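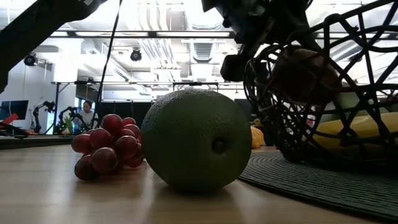
Uvas, una fruta verde de buen tamaño y un frutero de alambre sobre la mesa.

El laboratorio de programación se muda al navegador (y ya era hora)

Llevo tres cursos dando prácticas de programación científica en el Instituto Hanrahan y tengo que confesar una cosa: la primera semana siempre me daba pánico. Llegaba el grupo, abría cada uno su portátil y empezaba el festival. Que si a mí no me deja instalar nada porque el equipo es de mi hermana, que si me sale otra versión, que si la ventana negra esa se ha cerrado sola. Dos sesiones enteras se nos iban en eso, y alguna vez tres.

Pues desde este junio se acabó. El instituto ha puesto en marcha Burnular, un servidor propio donde los cuadernos de prácticas se abren desde el navegador, con las bibliotecas ya puestas y todas en la misma versión. Entras con tu cuenta de siempre, eliges la asignatura y a trabajar. Lo estrenamos con los cursos intensivos de verano, que suman 458 matrículas entre estadística, física y mi asignatura, y el otoño que viene se abrirá a todo el centro – 2.260 cuentas, si no cambian los números de secretaría.

La responsable del invento es Noemi Mancuso, del servicio de informática, que lleva desde el invierno peleándose con él. Me pasé por su despacho a preguntarle cómo había ido el arranque y me enseñó la gráfica de carga de la primera mañana: una línea casi plana hasta las nueve y luego un pico que daba miedo. «A las nueve y cinco teníamos a tres grupos abriendo el mismo cuaderno a la vez, y uno de ellos cargaba un archivo de datos enorme en la primera celda», me contó. El servidor se puso lento unos 6 minutos y luego se recuperó. En mi aula ni nos enteramos, la verdad, porque yo seguía pasando lista.

Para los curiosos: cada estudiante tiene su propio espacio, separado del resto, con 2 gigas de memoria. Si te pasas, el cuaderno se reinicia y pierdes lo que hubiera en las variables, aunque el archivo se guarda solo cada poco. A mí me ha pasado ya dos veces preparando ejemplos (culpa mía, por querer cargar un histórico completo de temperaturas cuando con un mes me sobraba). Las entregas van por Milex, el mismo gestor de tareas que usábamos, y eso lo agradezco muchísimo: el alumno pulsa un botón desde el cuaderno y a mí me llega con su nombre y la hora.

No todo es perfecto, claro. Los gráficos interactivos van a tirones con la wifi del edificio viejo, y en tableta el teclado tapa media celda. También hay colegas que no lo ven claro. Una compañera de física me decía en el pasillo que instalar las cosas uno mismo forma parte del aprendizaje, y algo de razón tiene. Por eso en mi grupo he dejado la instalación local para la última semana, cuando ya saben qué es cada pieza y no se asustan si sale un mensaje en rojo. ¡Que lo sufran, pero con contexto!

Si das clase en el centro y quieres pasar tu asignatura, tienes que mandar a informática la lista de bibliotecas y un cuaderno de prueba. Los materiales que estaban en Drurkine, el repositorio antiguo, se pueden importar sin tocar nada – yo subí los míos en una tarde y solo se me rompieron dos enlaces. Drurkine seguirá disponible en modo lectura hasta que empiece el curso de otoño, así que conviene ir descargando lo que cada uno tenga por allí.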